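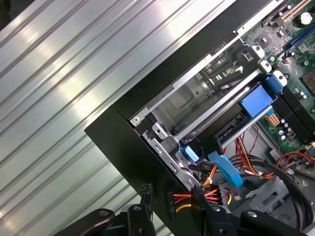

About Drevano

Drevano helps small repair shops and recycling companies to plan and buy their first robot equipment. We are a small company in Ellwood, and most of our customers take apart, test or refurbish used computers.

Natália Fonseca and Tuva Ekström started the company after several years in purchasing. They saw many times the same problem: a shop had saved money for a robot arm, and then there was no budget left for the gripper, the fixtures and the training of the staff. The arm stayed in its box until somebody found the rest.

Our work begins with your list of tasks. Unplugging a drive inside a desktop case is a different purchase from moving closed cases between two benches. Cables bend and connectors are small, so for this kind of work we advise to put more of the budget in the gripper and the wrist camera, and less in reach and payload.

What you receive from us is a written plan for 3 years. It contains the purchase price, spare fingers, service visits, floor space and the hours your own people will need. Leonor Abreu prepares the cost tables, and Margarida Marinho visits your workshop to measure the benches and check the power outlets. If the plan shows that you should wait one more year, we write this also.

We do not sell robots and we take no commission from suppliers. Our fee is fixed before we start – you pay the same if you buy or not.

Until 26 August 2023 we have completed 143 equipment plans. New projects are accepted every April and, if there is room in the calendar, during the rest of the year.

Office: 1082 Gistau Road, Ellwood. Please ask for Leonor Loureiro.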